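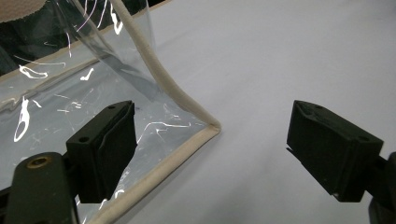
Figura 3. La pinza abierta sobre la tela, con el artículo de plástico transparente y ribete beige entre los dos dedos.

3.2. Pinza manual y objetos transparentes

La herramienta de captura se construyó en el taller compartido de Cestalberg, entre el banco de carpintería y la impresora grande, con piezas que en su mayoría cabían en una caja de zapatos. Es una pinza que se sostiene con la mano y lleva la cámara montada encima, de modo que quien la maneja ve la tarea desde fuera y el registro la ve desde la muñeca. El mecanismo parte del diseño paralelo de Rendell, al que cambiamos las bielas y el tope de apertura. Los planos de la primera versión son de Pendo Massawe, que los terminó en junio, y de ellos se conserva casi todo salvo el gatillo, que resultaba duro en sesiones largas.

Los dedos merecen un párrafo propio. Cada uno termina en un bloque anguloso, negro mate, con una cara interior vuelta hacia el centro (Figura 3). Probamos bloques de punta roma y de punta estrecha, y nos quedamos con la segunda forma por lo bien que entra bajo un borde blando apoyado en la mesa. ¡Fue el cambio que más alegrías nos dio en todo el montaje! Con la punta roma el ribete rodaba por delante del dedo; con la estrecha, la pinza lo levanta casi sin empujar el resto de la pieza. El desgaste, eso sí, se nota pronto: en la cara interior del dedo derecho se aprecian ya algunas rozaduras, y el borde superior es irregular. Desde entonces revisamos los dedos al comienzo de cada sesión y guardamos un par de repuesto impreso.

El plástico flexible transparente es, a nuestro juicio, el material más interesante de toda la colección. No tiene un color que segmentar, deja pasar el del fondo y devuelve brillos que cambian de sitio con el menor giro de la muñeca. El ribete de tela ofrece en cambio un contorno opaco y continuo, y de ahí que las primeras demostraciones se planificaran en torno a él: acercarse con los dedos abiertos, buscar la esquina redondeada, cerrar sobre el borde y tirar hacia atrás. La esquina es un buen punto de agarre porque allí el ribete cambia de dirección y se distingue bien aun cuando las láminas queden llenas de reflejos.

Grabamos 200 demostraciones con esta clase de objetos, repartidas en 13 sesiones. Se descartaron 40 por fallos de sincronización entre el codificador de apertura y el vídeo, un problema que desapareció al sustituir el cable por uno más corto – y al fijarlo por fin con una brida, cosa que debimos hacer el primer día. Las demostraciones válidas se etiquetaron con el esquema de Hosseinzadeh, que separa aproximación, contacto, cierre y retirada. Le añadimos una etiqueta para el reagarre, muy frecuente con material plegado.

La superficie de trabajo se cubrió con una tela clara de tono gris. Preferimos no estirarla: las arrugas suaves obligan al modelo a distinguir un pliegue del fondo de un pliegue del objeto, y esa dificultad aparece en cualquier casa. La iluminación fue la del propio taller, sin difusores. En una sesión de prueba los usamos y el plástico se volvía tan dócil ante la cámara que los datos dejaban de parecernos útiles.

El procesado se hizo con Flovport, versión del 2019-10-21, en un portátil corriente. De las demostraciones conservadas, 67 contienen al menos un reagarre, y son las que más nos entusiasman: en ellas se ve cómo la mano corrige un cierre fallido en muy poco espacio. La sección 3.3 detalla la calibración de la apertura y el procedimiento para repetirla después de cambiar los dedos.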